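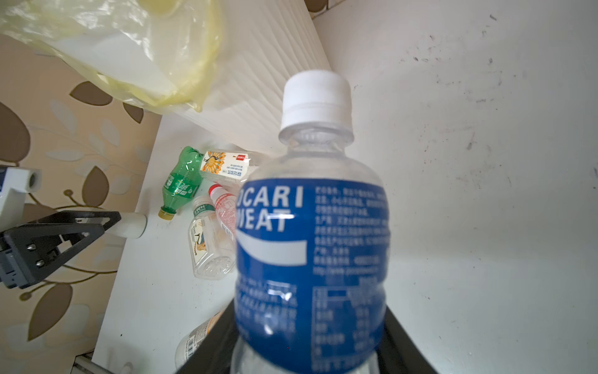

Pocari Sweat, with the nutrition table on the label.

January issue
By the practice management desk

Search past issues Enter a word or phrase Go

Will software fill your empty appointments? We have our doubts

Several readers have written in since the autumn to ask what we make of missed appointment software, and in particular of Plora, the package that Hesudura has been showing to small private clinics. We sat through the demonstration twice. We also spoke to two clinics that have lived with it for a while and one that gave it up, and we have read the contract, including the schedule at the back that most people will skip.

The pitch is simple. Patients fail to turn up, and an empty slot earns nothing while the lights, the rent and the nurse all still cost money. Plora looks at your appointment book, gives every booking a score for how likely the patient is to stay away, and then either sends extra reminders or quietly books a second patient into the same slot. The salesman's slide called this "recovered income". The figure underneath it was large and had no source, and when we asked for one we were told it was an average across their customers. Which customers, over what period and compared with what, he could not say. He promised to send it on and we are still waiting.

Our first worry is that the sums are done in a flattering way. Plora counts an appointment as saved if it had a high score and the patient then came. But plenty of people with a high score would have come anyway. If I tell you that half the people in a waiting room are likely to leave, and then they all stay, I haven't kept them there. The only fair test is to leave some of the high-score patients alone, treat the rest, and see whether there is any difference between the two lots. The package has no setting for that. We asked whether a clinic could do it by hand, and the answer was that this would mean "switching off the benefit" for those patients. Quite so, if there is one.

The physiotherapy clinic in Prarnton that let us look at its records has a better claim to our attention, as it kept its own tally before and after. Over its trial it had 1,401 booked appointments. In the same months of the year before, the share of patients missing was a little higher. The manager was pleased and was ready to sign for a longer term. Then her receptionist pointed out that they had also changed their opening hours that spring and stopped taking bookings more than 8 weeks ahead. Anyone who has run a front desk knows that the further off a booking is, the more likely it is to be forgotten. So which of the three changes did the work? There is no way to tell from the figures, and the monthly report from Hesudura gives the whole of the credit to Hesudura.

The second clinic, a skin practice, had turned on the double booking. It worked well enough when the software guessed right. When it guessed wrong there were two patients for one chair and one of them waited, and the clinic had no sensible way of telling that patient why. You can't very well say that the computer thought somebody else wouldn't come. On one bad morning the wait got past 20 minutes before ten o'clock and never came back down. The report for that month showed the morning as fully used, with a green tick next to it. There is nowhere in the report for a patient who goes home cross and books with somebody else next time, and I suspect that is where a fair bit of the recovered income goes.

Then there is the matter of who gets double booked. The score is built from past attendance, distance from the clinic, time of day, how the booking was made and what the brochure calls "other signals". Nobody at the demonstration would list the other signals. A patient who has missed before because of a late bus, a sick child or a shift that changed will score badly, and will then be the one most often asked to share a slot and wait. We would want to know a good deal more before letting that run by itself. If a patient asks how their data is being used, it is the clinic that has to answer, whatever the supplier's notice says. Ask for the full list of signals in writing. If you can't get it, that tells you something as well.

Reminders are a different thing and we have no quarrel with them. A text message a couple of days before, with an easy way to cancel, does help, and most booking systems already send one. Have a look at what you own before you buy anything. One of the clinics we spoke to was paying for Plora's reminders when its booking system, supplied by Canpolat, had the same feature sitting in a menu, unticked, at no extra charge. Patients at that clinic had been getting one message from each for a fortnight before somebody complained.

It is worth checking the wording of the messages too. The ones we saw from Plora were written to sound stern. "Your missed appointment costs the clinic money" was one. There may be people who respond to being told off by text, but I'd like to see it shown. The clinic that gave the software up had gone back to a plain message with the date, the time, the address and a number to ring, and said its attendance was much the same as before. That is only one clinic and its word for it, so treat it with the same caution as everything else here.

Now the contract. The headline price is per clinician per month and looks modest. The schedule adds a set-up charge, a charge for each message above an allowance, and a share of "recovered income" once it goes over a threshold. Recovered income is defined by the supplier, using the supplier's own scores and the method of counting described above. In other words you would be paying a commission on patients who may well have been coming in any case. Clause 17 says that the clinic accepts the supplier's figures as final unless it objects within a set number of working days, and objecting means supplying records in a format the supplier chooses. We have not met a practice manager with the spare hours for that.

The notice period is long as well, and the contract renews by itself. If you do sign, put the last date for giving notice in the diary on the same day, and have somebody other than the person who signed keep an eye on it. Ask also what you get back when you leave. The clinic that dropped out was given its appointment history but not the scores, so it could not go back and check how good the guesses had been.

Some readers will say we are being hard on a young product, and perhaps we are. Hesudura's support line was praised by both of the clinics still using it. The screens are clear and the thing connects to most booking systems without much fuss. A large practice with a serious attendance problem and somebody on the staff who likes a spreadsheet might get something out of it. For a clinic with two or three rooms we can't see it yet.

If missed appointments are hurting you, try the dull things first and give each one a month by itself, so that you know what did what:

Pull a list of who missed and how far ahead they had booked.
Shorten the booking window if the long bookings are the worst.
Make cancelling easy, by text or by a phone line that gets answered at lunchtime.
Keep a short list of patients who would be glad of an earlier slot, and ring them when somebody cancels.
Check that the phone numbers you hold are right. Roughly a morning's work for one person in a small clinic, and the Prarnton clinic found a good many reminders going to old numbers.

On missed appointment fees, which came up in several of the same letters, we will have a separate piece when we have enough replies. We'd like to hear from clinics that charge them, what they charge, and above all how much of it they ever collect. Our guess is that it's less than they think, but send us your figures and prove us wrong.

We put our main points to Hesudura before going to press. The reply said that customer results "speak for themselves" and offered us a further demonstration.

Contact the newsletter | Copyright, all rights reserved | Back to top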